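Braltar Residential Field School
Minutes of the Learning and Residence Board
Held in the Lower Hall, Tinden House, Jun 21, 2026

1. Opening and previous minutes
The meeting opened with a quorum present. The minutes of the April meeting were agreed as a true record, subject to a correction at item 5, where "river studies" should read "wetland studies".

2. Matters arising
The revised reading list for the autumn term has been sent to all tutors. The agreement with the landowner at Conceição for access to the upper stream remains unsigned. The Chair will write again.

3. Autumn programme
The Head of Studies presented the draft timetable. Students will spend the first fortnight on soil and water methods before choosing a project. The Board discussed whether the two-day walk to Conceição should remain compulsory. It was agreed that it should, with an alternative task on site for any student unable to take part.
The Board noted that 4 project places are still without a supervisor. Tutors willing to take on a further student are to inform the Head of Studies by the end of the month.

4. Shared living and household duties
The Residence Manager reported on the shared houses. Cooking and cleaning rotas worked well in the spring, although the composting duty was often left to the same few students. A written handover at the end of each week will be introduced. Students will continue to bring their own towels; bed linen will be supplied by the School. 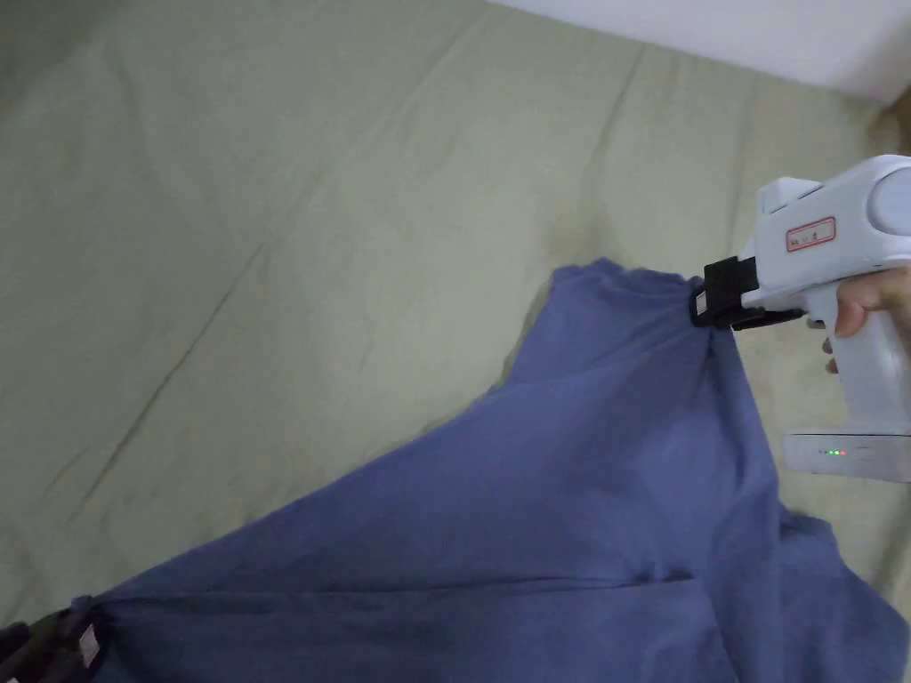

The student representative asked whether rotas could be drawn up by the households themselves, as students felt more bound by arrangements they had made together. The Board supported the proposal for one term, provided that each house lodges its rota with the Residence Manager.

5. Water monitoring
A paper on Fluvlow, the School's stream recording project, was received. The Board approved £300 for replacement sample bottles and £80 for printing field sheets. A request for a second boat was deferred until storage has been found.

6. Admissions
Offers for the autumn term have been issued. The Board asked that the joining letter state more clearly that shared meals are vegetarian and that private cars may not be kept on site.

7. Any other business
The gate on the Tinden side does not close properly. The Residence Manager will arrange for repair.

The date of the next meeting will be circulated by the Clerk.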